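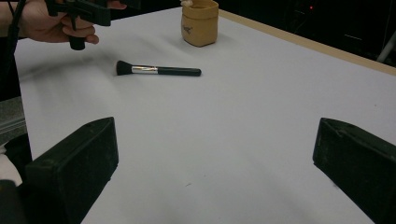
*Brush and tan pouch on the table, second gripper coming in at the top left.*

# House rules for two people demoing with hand-held grippers at one table?

**posted by Tarcísio Mendonça**

Hi all! I run the tabletop sessions for a small group that records manipulation demos with hand-held grippers (the kind you squeeze yourself, no arm attached). We've been doing one person, one gripper for a while and it's gone pretty smoothly. Starting in September we're doing tasks with two grippers over the same table, things like getting a makeup brush into a small pouch, and my written rules suddenly feel thin.

What I have so far is one page. It says clear the table of anything that isn't part of the task, start with your fingers open, and say "done" out loud before you set the gripper down. That's it. The page is called the Stota sheet, after our first project, and I'm a little attached to it, but it was written for one person and it shows.

Stuff I keep going back and forth on:

- Does each person get their own side of the table, or do you let hands cross?
- Is it OK for a bare hand to be anywhere over the table during a take? Everybody grips the thing a bit differently, and some people's fingers wrap way down underneath.
- Where should cables go? A cable dangling past the side of the table bugs me, but I can't decide if it deserves a rule or if I'm just fussy.
- How do you keep the start positions varied without it turning into chaos? Left alone, people put the brush in the same spot every single time.
- When do you throw a take out? We're planning 540 of them and I'd love to decide this before we begin, for once.

I know the big robot safety standards exist. I've read bits of them, and they're mostly written for powered machines in a cell, so they don't get me very far with two people squeezing triggers over a white table. I'm after the boring day-to-day practice. What's on your sheet?

---

**wilov_bench**

Oh, I have opinions on this! We did two sets of 200 on the Wilov project with two people at a table and rewrote our rules in the middle, which I do not recommend, because now the first set and the second set don't match and you have to explain that to everyone who touches the data.

My list, more or less in the order we learned it:

**Name a lead for each take.** One person moves first, the other waits at the edge until the lead says "go." Swap after a batch. Before we had this, both people would reach, both would politely stop, and then both would reach again. Those takes are useless to learn from, and kind of funny to watch until you've seen a dozen.

**Crossing is fine if the task needs it.** We tried strict sides and it made the motions weird. What we wrote down in the end is that you don't pass over the other gripper's fingers, ever. You go around or you wait. I'd keep a gap of a hand's width when both are over the table, unless it's a handover.

**Same hold for everybody.** I wouldn't ban hands over the table, you can't, the hand is attached to the gripper. But pick one grip, show it to people, and check it at the start of each session. Free hands stay in laps or down at your side. No nudging the pouch straight with a finger in the middle of a take! If it tips, it tips, and you label it that way.

**Cables.** You're not being fussy. Route it behind the operator's arm, leave enough slack for the longest reach, and do one slow practice reach before recording to see if it drags across anything. And keep it off the tabletop entirely.

**Positions.** Make a deck of cards. Seriously. Each card has a spot for the brush and which way the bristles point, and a spot for the pouch. Shuffle, draw, place, record. We have 100 cards and people really like it, it gives the hands something to do between takes.

For discards we settled on: a dropped gripper, a bare hand touching an object, or anybody talking about something other than the task. A failed grasp stays in and gets marked as failed. Write the reason every time, one or two words is plenty.

---

**bomen_kit**

just tape lines on the table and tell people not to bump each other. works fine for us

---

**Ana at Brandão**

Wilov's answer is very close to what we do, so I'll only add things and argue with one.

The argument: I wouldn't discard for talking. Stop the take, sure, but keep it and tag it. You might want it later and storage is cheap. Also please skip the tape on the table. We had taped lines and every operator started lining objects up with them, so we peeled it all off and went to cards too (ours are on a phone, less charming).

Things I'd put on your sheet:

- Wipe the tabletop and both sets of fingers before each session. The fingers collect dust and scuffs, and on a white table you'll see all of it.
- Take a photo of the fingers at the start of the day. If a pad gets swapped, write down when.
- Agree on one word that means stop, and make it a word you don't use otherwise. Either person can say it, no explaining required.
- Soft containers need their own line. Decide how open the rim should be before the take and reset it by hand every time, or the pouch on your last take will be a very different pouch from the first one.
- Take breaks on a timer. Squeezing a trigger all Saturday is harder on the hand than people expect, and they won't tell you until it hurts.

Put a version number at the top of the page and log it with each take. When you change a rule (you will), finish the batch first and then bump the number. Keep the Stota name if you like it, ours still has the name of a project we dropped ages ago.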